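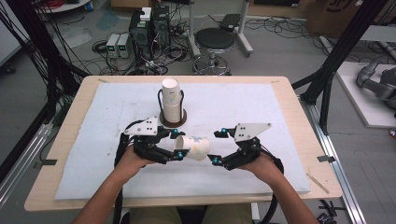
Before the first use, choose a fixed place for your Fillivance water dispenser and prepare the surface. The dispenser needs a flat table that can carry its weight with the tank full. Keep the paper cups near it, upside down in a stack, as in the black wire holder on the board, so that dust does not fall inside them. The outlet of model 305 is made for paper cups and small paper containers. For jugs, please order the Branell long outlet.

**Caution:** Do not put the dispenser beside a stove or in direct sun.

### 4.1 Rinsing the tank

1. Remove the lid and lift out the tank with both hands.
2. Wash the tank with warm water and a little dish soap. Do not use bleach.
3. Rinse the tank four times – the new seal can give a light taste to the water.
4. Put the tank back and press until you hear a click.

**Note:** The filter is not inserted at this step. Leave it in its bag.
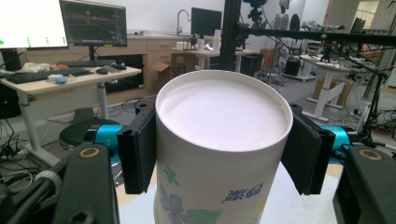
### 4.2 Inserting the filter

1. Soak the Szekeres filter in cold water until no more bubbles come out.
2. Turn the filter into the base of the tank, clockwise, by hand only.
3. Fill the tank to the lower line and close the lid.
4. Let the first full tank run out into the sink. This water can look gray, and it is not for drinking.

If water drips from the outlet after you release the lever, the filter is not straight. Empty the tank, take the filter out and insert it again.
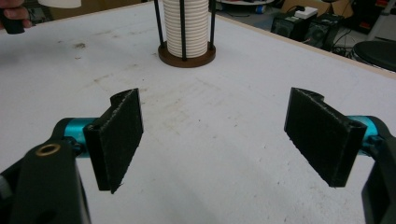 If the dripping continues also after this, the outlet seal must be changed. The spare seal has part number 543 and you can order it from Skenham. Do not tighten the outlet with pliers – the thread is soft and breaks easily.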